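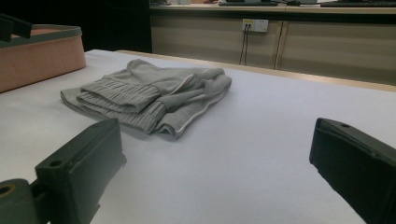
The fault at Pakzad's folding project showed up in September, and for a while it looked like a software bug. The grippers would close on a garment, lift it a little, and then keep squeezing. On thin shirts it did no harm. On sweatpants, with their thick ribbed cuffs, the motor stalled and overheated.

Farzad Zarei went back through 610 recorded grasps and found 15 stalls. Every one was on a cuff. The force limit had been set for a single layer of cloth, and a firmware update had dropped the cutoff that was meant to back it up — no alarm, no log entry.
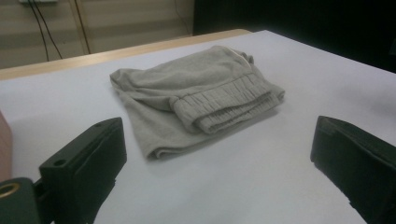 Mahsa Jafarzadeh thinks the cutoff should never have been left to firmware in the first place. She wanted a fuse on each motor from the start and still does.

The fuses are now on order. Until they are fitted, the grippers run at half current and heavy knits are handled one at a time, with a person at the stop switch.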